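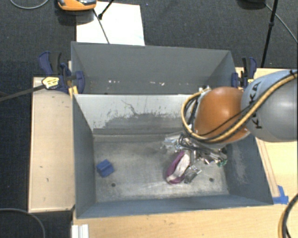
Figure 4. Front and rear bins in position. The blue block sits on its own at the left of the front bin.

Section 4: Setting up and looking after the bins

4.1 Before you start

This section covers the pair of metal bins used on the Premside sorting bench. It applies to benches supplied by Riltstead with the standard frame. If your bench has the narrow frame, use the supplement that came with it.

You will need:
a soft brush
two clean cloths
a mild washing-up liquid
a 400 mm steel rule
the bin record card

CAUTION: The rims can be sharp where the metal has been knocked. Wear gloves whenever you lift or turn a bin.

CAUTION: Switch off and lock the bench before you reach into either bin. Do this even if you only want to pick up one block.

4.2 Placing the bins

1. Clear the bench top and brush away any grit. A small stone under one corner is enough to make a bin rock.

2. Lift the rear bin into place first. Keep it level as you lower it and let go of the far side last.

3. Set the front bin directly in front of the rear one.

4. Lay the steel rule along the side walls and check that the two bins line up. Move the front bin if they do not. Leave the rear bin where it is.

5. Press down on each corner of the front bin in turn. If it rocks, lift it out and brush the bench again.

6. Check that no cable or hose is trapped under or between the bins.

Note: Bins are stamped on the underside with a size number. Size 449 goes at the front. Do not mix sizes from different benches, even when they look alike.

4.3 Checking the inside

Used bins will show wear. Bare patches, scuffs and staining on the floor of a bin do not affect sorting and need no repair. The same goes for scratches and chipped finish on the inner walls, provided the surface feels smooth through a glove.

1. Run a gloved hand along each inner wall, from the top down.

2. Look at the small round holes in the floor of the front bin. Clear them with the brush if there is dust or swarf in them. Do not push anything through with a screwdriver.

3. Feel the joints between floor and walls. Dirt collects here first.

4. If you find a raised edge or a split, take the bin out of use and write the fault on the record card.

Note: Do not paint over worn areas. Fresh paint flakes off within a few weeks and ends up on the blocks.

4.4 Putting in the blocks

Start with only a few pieces until you are used to the bench. The full Fliva block set can be added later - see section 6.

1. Wipe each block with a dry cloth. Put aside any with broken corners.

2. Place the blocks on the floor of the front bin by hand. Do not tip them in from the box.

3. Keep the first block well away from the others. It may sit at any angle, but it must lie flat on one face.

4. Keep blocks off the holes in the floor.

5. Take your hands and the box clear of the bench before you unlock it.

CAUTION: Do not stack blocks against the walls. The left and right walls slope, and a stack will slide down without warning.

4.5 Cleaning

Clean both bins after every 3,000 picks, or at the end of each month if that comes sooner.

1. Switch off and lock the bench.

2. Take out all loose pieces and put them in their box.

3. Brush the floor of each bin towards the front, then lift out the dirt with a cloth.

4. Wipe the walls and floor with a cloth dampened in warm water and a little washing-up liquid. Wring it out well first.

5. Dry everything with the second cloth, including the corners and the edges of the holes.

6. Leave the bins open to the air for ten minutes before you put the blocks back.

Old stains will not come out fully. Do not use wire wool or scouring powder on them, as both leave fine metal dust behind.

4.6 Spare parts

Replacement bins are listed under part 109 in the Šindelář spares list. They are sold singly. Give the size number from the underside when you order, and say whether the bin is for the front or the rear.

Questions about this section should go to Trinh Tạ at the Riltstead service desk. Please have the bin record card to hand when you ring.

Section 5 covers the lamp and the bench guards.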